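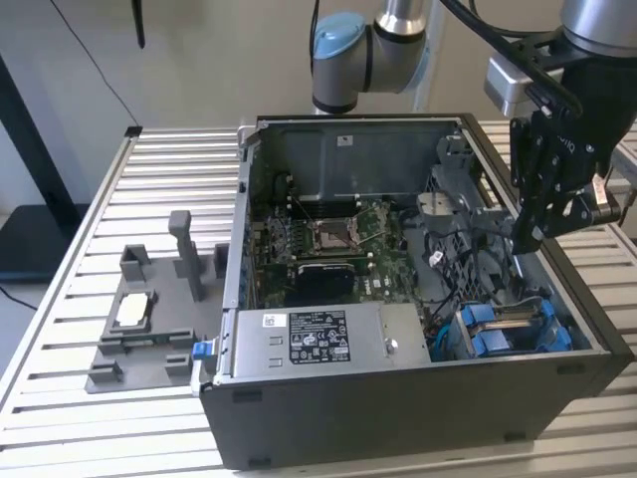
Why Does a Computer Get Hot?

Put your hand near the back of a computer that has been running a game for an hour. Warm, isn't it? Now put your hand near a sandwich that has been sitting out for an hour. Not warm. The sandwich has not been doing any work. The computer has been doing a ridiculous amount of it.

Inside a computer are chips, and inside the chips are switches. They are called transistors, and they are so small that you could lose thousands of them on the tip of a hair and never get them back. Each one can be on or off. That's its whole personality. But a chip has billions of them, and they flip on and off billions of times a second, and every flip takes a tiny sip of electricity.

Where does the electricity go after it has been sipped? Grown-ups like to say that a computer "uses up" electricity, as if it were eating crackers. Energy doesn't get used up. It only changes into some other kind of energy, and in a computer nearly all of it changes into heat. You ask for a cartoon dragon, and you get a cartoon dragon plus a small heater.

How small? A big desktop computer playing a fancy game might use 300 watts. A watt is a way of saying how fast energy is being used. An old-fashioned light bulb used 60 watts, and you did not want to touch one of those twice. So imagine five of those bulbs shut in a box together, and you can see why somebody had to think about this.

What happens if a chip gets too hot?

First, it slows down. This is done on purpose. The chip has a little thermometer built in, and when the number gets too high, the chip takes it easy until things improve. You may have tried the same plan on a long walk in July. Your game goes jerky and you blame the internet.

If slowing down doesn't help, the computer switches itself off. It is rude, and it always seems to happen before you have saved, but it is better than cooking the chip.

Getting the heat out

There are two jobs to do. The heat has to leave the chip, and then it has to leave the box.

For the first job, most computers have a lump of metal sitting on top of the main chip. It's called a heat sink, and no, you can't wash your hands in it. Heat moves easily through metals like copper and aluminum. You know this already if you have ever left a metal spoon in hot soup and then picked it up with confidence.

A heat sink usually has lots of thin fins, like the pages of a book standing open. The fins give the metal more surface, and more surface means more places for air to touch it and carry the heat away. Elephants do something similar with their ears. An elephant's ears are big, thin and full of blood vessels, and warm blood flowing through them loses heat to the air. Elephants have been doing this for a very long time and have never once charged extra for it.

Between the chip and the heat sink goes a dab of gray goo called thermal paste. The two surfaces look flat, but up close they are as bumpy as a gravel road, and air gets stuck in the dips. Air is bad at passing heat along. The paste fills the dips. It looks a bit like toothpaste and should not be treated as toothpaste.

For the second job, there are fans. One fan often blows on the heat sink. Others pull cool air in at one side of the case and push warm air out at another. That's the whooshing you hear. If a fan spins at 2000 turns a minute, that's more than 33 turns every second, and it doesn't even get dizzy.

So why is there fluff?

Fans are not fussy. They pull in air, and they also pull in dust, cat hair, and bits of your sweater. The fluff settles on the fins like a blanket, and a blanket is exactly what a hot chip doesn't want. A dusty computer runs hotter, so its fans spin faster, so it sounds like it is about to take off. Cleaning the inside is a job for an adult, with the plug out of the wall. The outside vents you can look after yourself. Don't stand books against them. Don't let the cat sleep on them, though the cat will have views.

What about phones and tablets?

Most of them have no fan at all. The heat spreads out through the inside and leaves through the case, which means that part of the cooling system is your hand. Under a pillow is a terrible place for a tablet. It has nowhere to send its heat, and the pillow is not going to help.

Try it: the spoon race

You need a metal spoon, a wooden spoon, a plastic spoon, a mug, some butter, and a grown-up to pour the hot water.

Stick a small blob of butter near the top of each spoon handle, all at the same height. Stand the spoons in the mug. Ask your grown-up to pour in hot water, keeping it well below the butter. Now watch, and keep your fingers out.

Which blob slides first? Which one barely moves? If you were building a heat sink, which spoon would you ask for advice?

Wipe up the butter before somebody sits in it.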